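Alter Zeichensaal in Fadby wird wieder genutzt

Fadby, 27/05/2024. Der frühere Zeichensaal im Obergeschoss des Werkcombe-Gebäudes steht wieder für Kurse und Arbeitsgruppen offen. Nach sechs Monaten Umbau wurden die Schlüssel an den Trägerverein Iordache übergeben. Der Verein hat den Raum für sieben Jahre gemietet und will ihn tagsüber als gemeinsamen Arbeitsraum, abends für Kurse vergeben.

Zuletzt hatte der Saal als Lager gedient. Akten, alte Zeichentische und ausrangierte Regale standen bis an die Fenster, geheizt wurde kaum. Im Oktober begann der Verein mit dem Ausräumen. Ein Teil der Möbel ging an die Berufsschule in Arnbridge, der Rest wurde entsorgt oder im Hof verschenkt. Danach kamen die Elektriker, die neue Leitungen verlegten und die Beleuchtung überprüften.

Am Charakter des Raums sollte sich möglichst wenig ändern. Die weiße Decke mit ihren langen Rillen wurde gereinigt und an den schadhaften Stellen ausgebessert, die rechteckigen Leuchtstofflampen blieben an ihrem Platz. Auch die hohen Fenster mit den schwarzen Rahmen sind erhalten. Sie liegen zur Baumseite und bekamen neue Dichtungen. Gegen die Sonne lässt sich ein weißes Rollo herunterziehen.

Bei den Stühlen hat der Verein auf eine einheitliche Bestellung verzichtet. Was brauchbar war, wurde übernommen, anderes kam aus Haushalten in der Nachbarschaft dazu. So steht unter den Fenstern ein grauer Netzstuhl neben einem dunklen Stuhl mit geflochtener Lehne und gemustertem Sitzkissen. Weitere Sitzgelegenheiten nimmt der Verein bis zum Sommer an, Polstersessel allerdings nicht mehr. 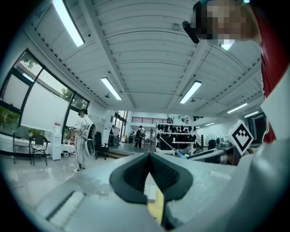 Für Veronica Pană ist gerade das Licht der Grund, warum sich der Aufwand gelohnt habe. Man könne dort bis in den Abend arbeiten, ohne eine Tischlampe mitzubringen, und wer eine Pause brauche, schaue ins Grüne. Weniger glücklich sei sie mit der Akustik. Wenn zwei Gruppen gleichzeitig sprächen, verstehe man hinten kaum noch etwas. Ein paar Vorhänge oder ein Teppich würden ihrer Meinung nach schon helfen.

Der Verein kennt das Problem. Über schallschluckende Platten an der Rückwand soll nach der Sommerpause entschieden werden, ein Angebot liegt bereits vor. An der Decke will man vorerst nichts anbringen, weil der Vermieter dafür eine eigene Genehmigung verlangt.

Zugelassen ist der Saal für 60 Personen. Im normalen Betrieb rechnet der Verein mit deutlich weniger. Die Miete für einen Abend richtet sich nach der Gruppengröße, Vereine aus Fadby zahlen einen ermäßigten Satz. Anfragen nimmt Floarea Manole im Büro im Erdgeschoss entgegen, telefonisch unter der Durchwahl 561. Dort liegt auch der Belegungsplan aus. Einige Abende sind schon fest vergeben, unter anderem an einen Nähkurs und an die Modellbaugruppe.

Der Aufzug ist noch außer Betrieb — bis zur Abnahme führt der Weg über die Treppe im Nordflügel. Fahrräder können im Hof abgestellt werden.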